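Sevia Handheld Kit – README

What you get

The Sevia kit from Plundilus is a pair of hand-held grippers, a head camera and the recording software. I've been using a set for our cloth-handling work since January and I'm really pleased with it, so these notes cover the kit and the small set of recordings that comes with it (we call the set Durkus).

Contents of Durkus

164 recordings, one folder each. 145 are full takes; the rest stop early and are marked "short" in the notes file. Every folder has the gripper video, the head video and a text file with the task name.

Getting started

Charge both grippers overnight the first time. Pair the left one first, then the right, and wait for the lights to settle. Start the Yilma viewer before you pick anything up – it sets the shared clock for all the cameras. If the two sides drift apart, restart the viewer and leave the grippers on.

Known problems

Version 2 of the viewer forgets your folder choice. Version 4 fixes it.

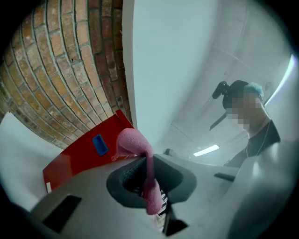
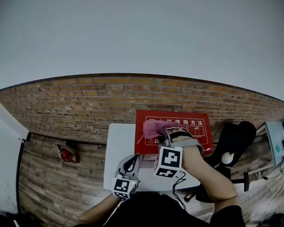 Cloth is where the Sevia grippers won me over. Soft things bunch up and slide about, and I expected to spend days on finger settings, but the defaults were fine! The pink cloth over the red box is a good one to try early on, as the two colours are easy to tell apart in both views. After that, go for thinner fabrics and slow right down.

Questions and fixes to Meron Wako, please.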